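Flowers After School

The robot club of the Cárdenas school meets on the second floor, in a room that was used before for sewing lessons. The long mirrors are still there. When I arrived for my first visit, in May, two students were already arguing in low voices about the correct way to hold a rose.

The club is called Plultell. I asked three members what the name means and received three different answers, so I will not try to explain it. It was started by Estrella Quintero, a teacher of physics, who had 4 students in the first year and a single motor to share between them. Now she has a waiting list.

Each year the club takes part in Skikier, a competition for school teams. The organisers give a task from daily life and the teams must teach it to a pair of robot arms. One year it was folding shirts, and another year it was setting a table for breakfast. This time the task is flowers. The arms must put a mixed bouquet in a vase, and a jury looks at the result and gives points for speed, for care and for how nice it looks. The highest possible score is 872 points, and I could not find anybody who knows why.

"The students were a little disappointed at first," Ms Quintero told me. "They wanted something with wheels. Then they tried to do it, and they stopped complaining, because it was too difficult to be boring."

The difficulty is easy to understand when you stand near the table. A box has the same shape every time. A flower bends, and its leaves catch on the next flower. If the fingers close too hard, the stem is crushed, and if they close too softly, the whole bouquet turns round and looks at the wall.
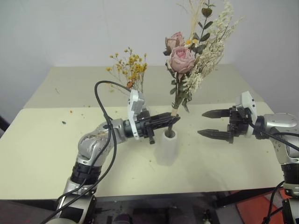
One arm holds the stems above the vase while the fingers of the other stay open. Photo: Sarahí Magaña

The students teach the arms by repeating. One of them guides the movements, another writes down how it went, and the attempt is saved on the club computer. Then they take everything out and begin again. On the afternoon of my second visit they made 66 attempts, and kept 59 of them. The others were deleted after a discussion which was, in my opinion, longer than necessary, but very polite.

The programme which learns from these attempts is named Firex. The students wrote a large part of it during the winter holidays, and they speak about it as one speaks about a younger cousin. "Firex does not like roses," one girl informed me. She had a notebook in which every failure had its own page.

I asked if she had learned something about flowers too. She thought for some time. She said that her grandmother sells them at the market, and that she had gone there one morning to watch only the hands. Her grandmother turns the bouquet a little while she lowers it, and never pushes it straight down. The next week the club tried the same turn with the arms.

Ms Quintero does not promise a prize. Two of her best programmers finish school this year, and she would like the younger ones to sit more often in the first chair. Before I left she asked me to carry a bucket of old stems down to the yard, and I did so.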